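From: Ebony Te Moana
To: gripper-bench list
Date: Sep 9, 2018
Subject: Re: [gripper-bench] stock fingers vs. printed fingers on round stuff

Henare wrote:

> We're about to order fingers for the second pair of arms and I keep going
> back and forth. The Jollico ones are cheap and everyone seems to have a
> set in a drawer somewhere, but every time I try them on a cylinder they
> squirm. Has anybody put them side by side with the Zivik pattern on
> something heavier than a soda can? Glass especially. Also, is anyone
> still on the old wrist controller firmware, or did you all move in July?
>
> Henare

Hi Henare, hi all,

Yes! We've been doing pretty much exactly this at Jutthorpe for the last stretch, so let me dump what I have before I forget it. It's messy, sorry in advance.

Firmware first, it's the short one. We moved in July and I wouldn't go back. The old one had that habit of easing off the grip current when the wrist rolled past a certain angle, and with a plastic cup you'd never notice, but with a bottle you sure do. The new one holds. The only thing I had to redo was the grip limit, it reads the old config file without complaining and then quietly ignores that line. Check yours by hand after you flash!

Now fingers. We did 12 tries with each set, same bottle, same start pose, same person driving (me). The task was to pick the bottle up by the neck, carry it across the table and slide it into a rack. With the Jollico fingers I lost four of them, and every one went the same way: the bottle pivots between the pads as soon as the heavy end starts swinging, and then you're chasing it. With the Zivik pattern I lost two, and one of those was me bumping the rack. So there's a difference, but please don't read too much into 12 tries. I'd want a lot more before I told anyone to spend money.

What I like about the Zivik ones is the shape of the tip more than the grip itself. They're narrow, so you can get in next to something without plowing into it. A rack with small openings is a pain with wide fingers, you end up coming in from a silly angle and the elbow has nowhere to go. What I don't like is that the pads wear. Ours were shiny after nearly 2,000 open-close cycles (I left a script going over lunch, then forgot about it) and shiny pads on glass are no fun at all. We're on our second set of pads now and I'm going to try cutting some from sheet silicone.

Grabbing by the neck or by the body? I went back and forth on this too. The neck is easier to close on, and you can see what you're doing from the overhead view. But the bottle hangs off it like a pendulum, so you have to move slowly, and I tend to let the base touch the table to settle it before I swing over to the rack. By the body is steadier, but our gripper barely opens wide enough and a wide bottle is out of the question.

One more thing, cables. Clip them along the links and leave a proper loop at the wrist. I had ours too tight for ages and blamed the wrist motor for a stutter that was just the cable tugging. Two evenings of my life, gone. 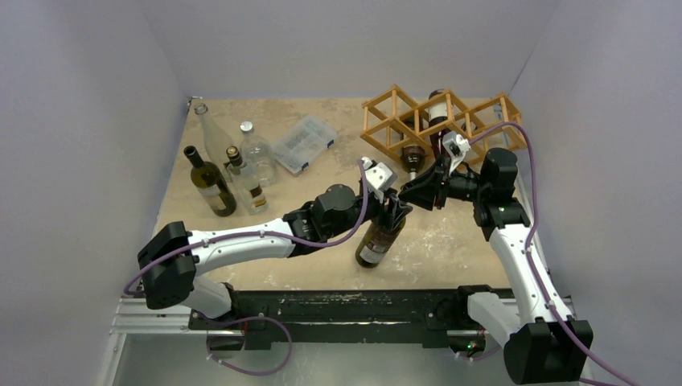 What should you change first if a bottle keeps pivoting in the fingers, the pads or the grip current?

Change the pads. More current helps for a little while, but the motor runs hotter and the bottle still turns if the contact patch is tiny. A softer, wider pad gives you a lot more to hold on with, and then you can usually bring the current back down.

As for your order, Henare, I'd get one pair of the Zivik pattern and keep a Jollico set for everything light. They're fine on boxes and cups, and they're quicker to swap. If you can wait a bit I'll post numbers for the silicone pads too, and I want to repeat the whole thing with the second arm holding the rack still – my gut says half our trouble is the rack creeping backward when the bottle goes in.

Has anyone tried this with the wrist camera switched off, by the way? I keep meaning to and then chickening out.

Ebony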